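October 4, 2026

Up early. Rain until midmorning. Worked on the coat index and left the correspondence for later. The anniversary service at Prirkach was streamed yesterday and I had the full recording downloaded overnight, so the day went to logging it.

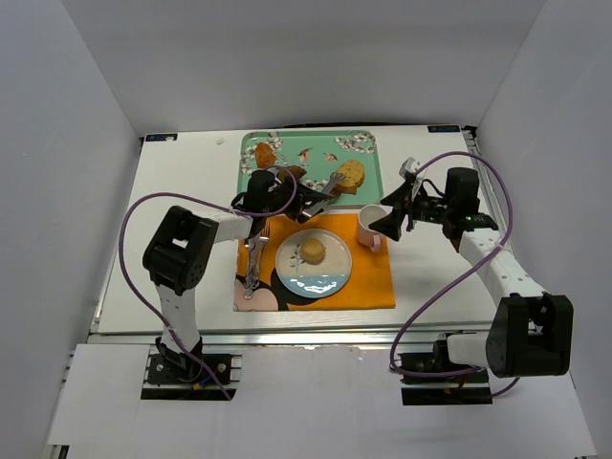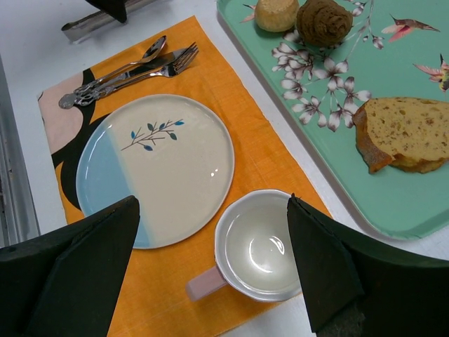 The orange placemat, two views.

Main item: the Princess's green coat. Two of the newspaper sites have it as new, from Frei. I think it is a Frei but I do not think it is new. Entry 244 in the index is a green Frei coat worn for the opening of the harbor hospital, with a wide collar and a half belt at the back. Yesterday's coat has a narrow stand collar and no belt. Everything below the shoulder seam matches. The pocket flaps sit at the same slant, the front darts stop at the same height relative to the second button, and the back vent opens a hand's width below where the belt used to be.

Method, for when I forget. I take stills from the recording only where she is standing square to the camera and with both arms down. Walking shots are useless for darts. Color is not evidence at all. The harbor pictures were taken in hard sun and yesterday was overcast, with a blue cast on every face on the cathedral steps, so the cloth reads as two different greens. I corrected against the white gloves in both and they came closer, though not the same. Gloves are a poor reference anyway, being mostly ivory.

The belt is the strongest point. At the top of the steps she turns to speak to the dean and for a second or so the light runs along her back. There is a faint horizontal line at belt height, slightly darker than the rest. Cloth that has been covered fades less than the cloth beside it. It could also be a crease from the car seat. I have marked the entry "altered, probable" and put the stills side by side under it. If she wears it again in November for the wreath ceremony I should get a better look, as that is held outdoors and the cameras are closer.

Sent the stills to Gwawr Wogan, who used to cut coats and is stricter than I am. She answered before lunch. She agrees on the darts and does not agree on the collar. In her view a wide collar of that type cannot be taken down to a stand without recutting the neckline, and the neckline looks the same to her. I went back to the harbor pictures. The collar there may have been a separate piece laid over the stand, in which case taking it off is an afternoon's work. There is one picture, from behind and to the left, where a second edge shows under it. Very low resolution. Sent her that one as well. No answer yet.

Hat: Titach, no doubt about it. Small, domed, worn to the right, with a quill. The brim is wired and the wire shows as a ridge in close-up, a thing no other hatmaker on the list does. New to the index. Logged as "felt" with the color left blank until there is a picture in decent light.

Brooch: the Danari spray, worn on the left, stem down. Last time it was stem up. I have a column for orientation that Tanvir Samarakoon thinks is a waste of space. He may be right, but it did settle the question of the copy two years ago, when the catch on the copy only allowed it to hang one way. The column stays.

Earrings not visible. Logged as not visible. I no longer write "probably pearl."

Order of arrival also taken down. The Prince's aunt came before the ambassadors, contrary to the printed order, and sat in the second row. Vilho Manninen wrote to ask if this meant a change in precedence. I doubt it. The printed order is drawn up for processing in, and she did not process; she used the side door on the north. The same happened at the christening. I told him to compare the leaving order, where she was in her usual place, directly after the Princess. He has the older seating plans and I asked for a copy of the one from the jubilee, if he can find it.

After lunch, database work. The index has now passed 2,000 entries and the search is slow when I filter on maker and occasion together. Martti Keskinen suggested a second key on the occasion field. Did that. It is faster, though the first search after opening still hangs. While I was in there I found a batch of records with the maker's name spelled two ways, left over from the import. Fixed by hand. There were also around 1,000 image links still pointing to the old folder. Those I fixed with a script, after running it on a copy. The copy came out clean – then on the real one it stopped halfway on a file name with an accent in it. Renamed the file, ran it again from the top, no errors.

I also changed the wording of the rewear field. It used to be yes or no. It is now new, repeat, altered, and unknown, with "probable" allowed after any of them. Everything that used to be "no" has been set to unknown until I have gone back through it, as half of those were guesses made on the day. This makes the summary page look bad. Sum-yee Chang, who quotes from the summary page in her newsletter, should be told before she goes to print. Wrote to her at four.

Letter from a reader about the sash at the spring banquet. She says the fold at the shoulder was wrong. I checked the regulations and they give the side and the width and say nothing about the fold. Replied to that effect and attached the page.

Evening: watched the leaving once more at half speed. The back vent has a hand-sewn bar at the top, a short one, in a thread lighter than the cloth. The harbor coat has no bar that I can see, but no picture of it shows the vent closed. Added to the notes under 244. Status stays at probable.

Tomorrow: the uniforms, starting with the north aisle. Ask Gwawr about the bar. Back up before touching anything.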